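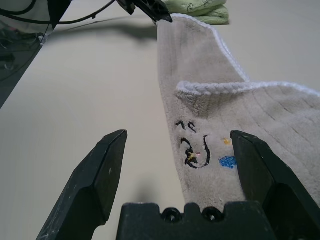

Session 4: Looped pile, and why towels are odd cloth

Notes to go with my talk on 11 September 2019. If you missed it, these should get you through the reading, but do have a go at the loom before next time.

What we covered

Last session we stuck to flat cloth: plain weave, twill, a bit of satin. One set of threads running lengthways (the warp), one going across (the weft), and all the interest comes from who goes over whom. Terry is where it gets fun, as there are two warps on the loom at once. The ground warp is kept tight and makes the actual cloth. The pile warp is left slack, and it's the slack that turns into loops.

I made a mess of explaining the beat-up, so let me try again. The reed is the comb that pushes each weft thread into place. On a terry loom the first two threads aren't pushed all the way home. They're left a little short, leaving a gap. The third goes in and then all three are shoved up together - they slide along the tight ground warp but they grip the slack pile warp and drag it with them. It has nowhere to go except up, or down if you want loops on the back as well. That's three-pick terry, and it's what most bath towels are.

Hrvoje Perić asked whether you could do it with four. You can, and people do. The loops are held more firmly, but it uses more weft and takes longer to weave.

Weight

Towels are sold by weight in grams per square metre, or gsm. I passed round two: a thin gym one at 315 and a great thick bath sheet at 900. Most of you guessed the thick one would dry you faster! Have a think about that before you write it down. Thick pile holds more water in total, but how quickly it picks it up depends a lot on the yarn and the finish. New towels often have softener left in them and are fairly useless until they've been through the wash a few times.

Twist

Loosely twisted yarn is soft and thirsty and sheds fluff everywhere. Tightly twisted yarn is harder on the skin and lasts for years. Ankica Angelovski brought in her grandmother's roller towel, which has hardly any give in it at all, and I'd love to know what it was spun from. (Linen, is my bet, but I've been wrong before.)

Borders and edges

The long sides are selvedges, made as you weave. The short ends have to be cut and hemmed. Lots of towels also have a flat band near each end, called a header or dobby border, where the pile warp is woven in flat for a bit. Cotton bands shrink differently from the pile next to them, so you sometimes get that puckered look.

Velour

Shear the tops off the loops and you have velour. Lovely to stroke, prints well, not as good at drying.

For next time

Read the chapter on pile in the course pack, up to the end of the bit on corduroy.

Find a towel at home and pull gently on one loop with a pin. Does the loop next door get shorter? Write down which way it runs.

Wind a pile warp of 80 ends for the sample loom. Garba Ajayi has the key to the yarn cupboard. Please put the cones back with the same colours.

Samples are due in December. I'd like a swatch with loops on one side and a flat band at least as wide as your thumb.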